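So my car got broken into in December, and I have spent more time on it since then than I ever spent picking out the car. I'm writing it all down while I still remember the order things went in.

I park on the street in Skoltville, on the hill side of Kodley Avenue, where the lights have been out since summer. I came down at 6:40 in the morning with my coffee and there was glass all over the passenger seat. They got my gym bag (enjoy the socks!), a phone charger, a pair of prescription sunglasses and the little envelope of cash I keep for the farmers market, which had 50 dollars in it. The glove box was dumped out on the floor. They left my registration but took the owner's manual, and I still think about that one.

I called the non-emergency number and sat on hold long enough to finish the coffee. The woman who picked up was very nice and told me they don't send anyone out for a car break-in unless there's blood or video. I had neither. She gave me the web form instead, and it timed out on me 3 times before I figured out you have to fill in the serial number box even if the thing that got stolen doesn't have one. Type "none." Leaving it blank kicks you back to page one.

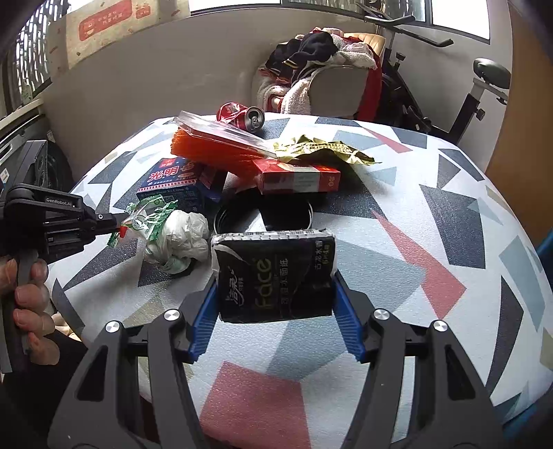
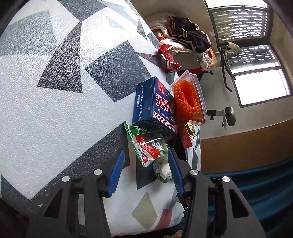
Do you need a police report if you're only claiming the window?

It depends on your policy. Mine has separate glass coverage and they never asked for a report number, but for the stolen stuff they wanted one before they'd even open the claim.

My deductible is 500 dollars, by the way, so after all that I didn't bother claiming the bag and the glasses. The window I got done at Grinach Glass over by the bus depot, and they were great, in and out before lunch. They vacuumed too, though I'm still finding little cubes of glass in the seat rails.

My neighbor Rawan Kassab had hers hit the same night, and when we started asking up and down the block we came up with 4 cars, all on the dark side. Only two of us had filed anything! Rawan went to the precinct's evening meeting and the officer there told her patrols get assigned off the reports, so as far as they knew it had been a pretty quiet month on Kodley. She came home and texted the whole street the link to the form. I added the thing about "none."

The streetlights are a different department and a different form. I've put in for those too and have a ticket number taped to the fridge.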